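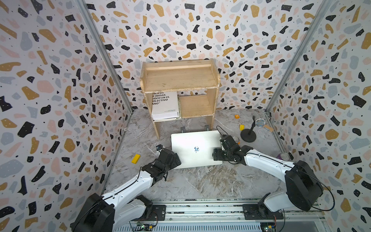
The meeting opened at 9 a.m. with Agnes Gillies in the chair. Minutes of the October meeting were accepted with one correction: the overtime rate for the Kimex depot was wrongly recorded and will be fixed by the secretary. The first item was unpaid handover time at Jalico. Staff on rotating shifts are told to be at their stations before the shift starts, and this time does not show up on their pay stubs. Members asked where they could read the work rules, as the copy online is out of date. The chair said the paper copy is to be kept in the small wooden shelf unit, in the open compartment on the left where the white book with the bold black lettering stands. It is not to be taken home.

So far 296 employees have filled out the handover survey. The survey stays open until the next meeting. Stewards are to remind people on the night shift, where the response has been low.
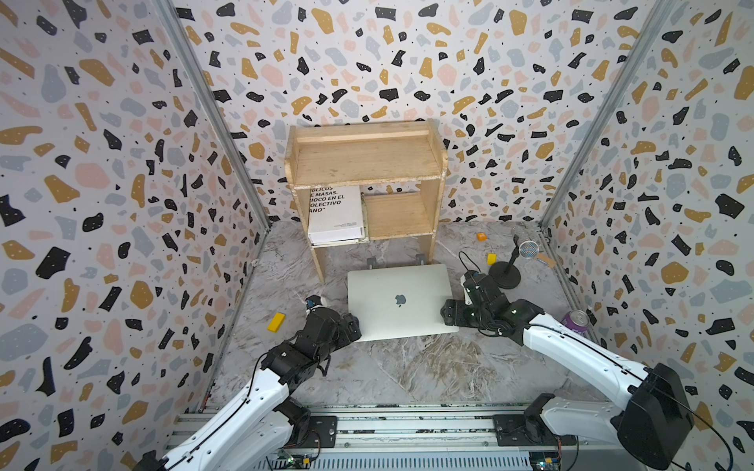
The company has offered to pay for handover time going forward but has made no offer on back pay. The chair read the company's letter aloud. Several members felt the wording on "voluntary early arrival" was not acceptable. It was moved and seconded that the offer be turned down in its present form and that back pay be part of any settlement. Motion carried, 13 in favor, 2 against.

Kimex: The grievance on canceled vacation days has gone to the second step. Management has asked for more time to answer. The chair agreed to one extension - no more after that.

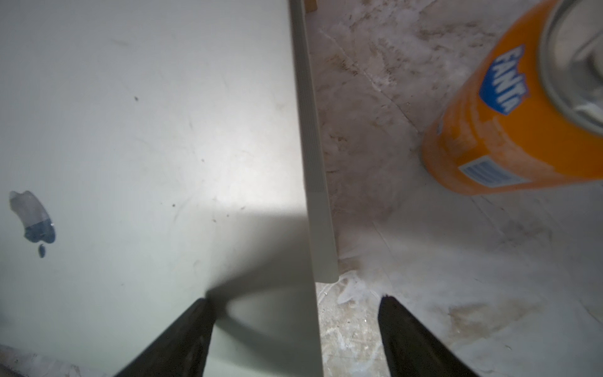 Sjöberg: Temporary workers there are still being let go and rehired under a new contract, which resets their sick leave. Two of them have agreed to give written statements. The chair will send these to the lawyer along with copies of both contracts.

Fedness: No report. The steward was on shift.

Other business: A member asked if pay stubs should be brought in or mailed. Either is fine, copies only. Dues forms for new hires are to be turned in to the secretary.

Next meeting in November, same time. Adjourned at 10:40 a.m.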